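Cleaning cloths: wash, fold, put back

The microfiber cloths at Cendstead have been coming back in poor shape, so a reminder of how we look after them. They are used on the tables in the Barajas room and on the glass in the hallway, and they only work well if they are washed by themselves. Cotton towels shed lint, and the cloths hold on to it.

Before washing, spread each one flat on a table and check it for crumbs and grit.

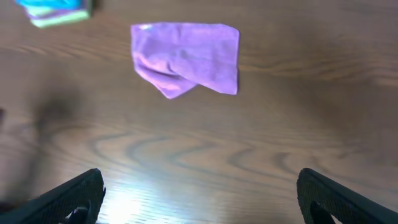
Shake anything loose into the trash. Wash warm with a small amount of the Zakier liquid, no fabric softener, and hang to dry. If you use the dryer, set it to low for 30 minutes.

To fold, smooth the cloth out, bring the short sides together, then fold once more into thirds. Pick it up by the hem if you can. Pulling from the middle makes it bunch, and you will have to start over.

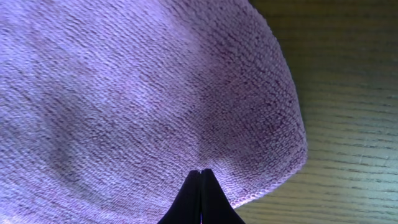 Purple microfiber up close, with the hem at right.

Folded cloths go on the shelf in stacks, edges facing the wall. Anything with a torn hem goes in the rag bin under the sink. The next order from Turach is due in October, and we would like to know by then how many need replacing.
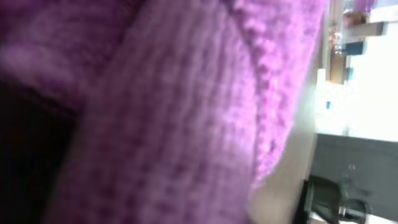 Can I use the purple cloths on the stove?
Please use the rags for that. Grease is hard to get out of microfiber, and a hot burner can melt it.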